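Janelle Tiongson
@janelletiongson · June 25, 2018

1/ Several of you asked how I finally gave up my four-coffees-a-day habit, so pull up a chair, because I've never told a short story in my life and I'm not starting now.

2/ It began with my sister-in-law Angelica, who came to stay for a week and asked, very kindly, whether I always got up at three in the morning to rearrange the spice rack. I did! I thought everyone had a bit of that.

3/ So I wrote down every cup for a fortnight, and what I paid for it. I won't give you the total, but it would have got the two of us to Talavera and back with a nice lunch thrown in.

4/ The afternoon ones were the trouble. I'd buy a paper cup on the way back from the post office, without really wanting it – my feet just went in. 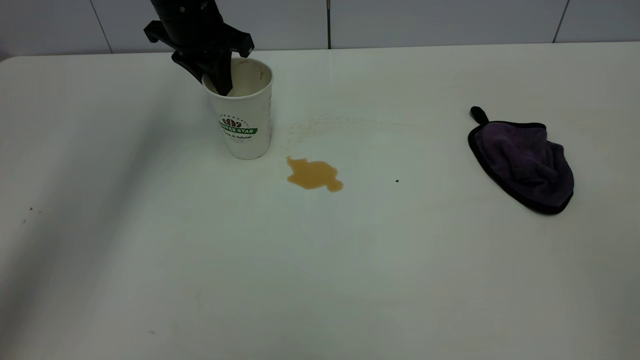 5/ What I did first: moved the last coffee to before noon and left everything else alone. The first few days were grim and I had a headache like a brass band. By day 8 it had gone and I slept right through till the bin lorry.

6/ Then I cut the mid-morning one down to half, topped up with hot milk. My nan drank it like that all her life, with a rich tea biscuit, and I'd forgotten how lovely it is.

7/ Afternoons are peppermint tea now, or a walk round the block if the rain holds off. I still miss the smell, I'll admit, and I do slow down a bit outside the bakery.

8/ I'm on one and a half cups a day and very happy there. If any of you have a decaf that doesn't taste of wet cardboard, please do tell me – Angelica's back in September and I'd like to have something in for her.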